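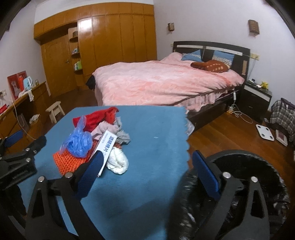 Red cloth, pink one, gray one and a blue bag, on blue felt.

Stiltbridge Swap Board > Home & Laundry > Do color catcher sheets do anything?

felt_and_fray
Started Friday, 7:40 pm
Prikeno wants 22 bucks for a tub of 80 color catcher sheets. The label says you can throw reds in with everything else and stop sorting. I have sorted my wash for most of my adult life and I don't buy it. Has anyone tested these against plain cold water with no sheet at all?

mrs_skutton_road
They work. Mine come out pink every time I wash the red towels. Where do you think that color would have gone otherwise?

felt_and_fray
Down the drain, with the rest of the rinse water. A pink sheet tells me there was dye in the water. It doesn't tell me my white shirts would have caught it.

Isamu Sakamoto
I did a small test last July. Two loads, same new red cotton napkins, a white undershirt in each, cold water, one sheet in the first load and none in the second. The sheet came out pink. Both undershirts looked the same to me and to my wife. I know two loads is not much. I'd still like to see somebody from the "they work" side do even that.

mrs_skutton_road
Cold water though. Try it warm and get back to us.

Isamu Sakamoto
Fair. I don't wash anything new in warm, so it never came up.

dryerlint871
The Prikeno page says 87 percent of users "noticed a difference." Difference from what? They don't say how many people they asked or what those people used before.

ozo_lins
I buy the Ozoliņš ones, cheaper, and I cut them in half. No complaints. I only use them for stripes, where you can't separate the red from the white anyway.

felt_and_fray
Stripes is the first use I've heard that makes sense. If half a sheet does the job, that's also a funny thing for the full sheet people to explain.

dryerlint871
What about vinegar? My sister swears by it for setting dye.

Isamu Sakamoto
Vinegar won't set the dye in a cotton shirt you bought at a store. That one has been going around forever – skip it. Wash the red thing by itself the first few times and look at the water.

mrs_skutton_road
Some of us have four kids and don't have time to look at the water. I'll keep buying the sheets.

felt_and_fray
No argument on the four kids. I'm going to do a warm load with one old pillowcase and no sheet, and I'll post how it comes out.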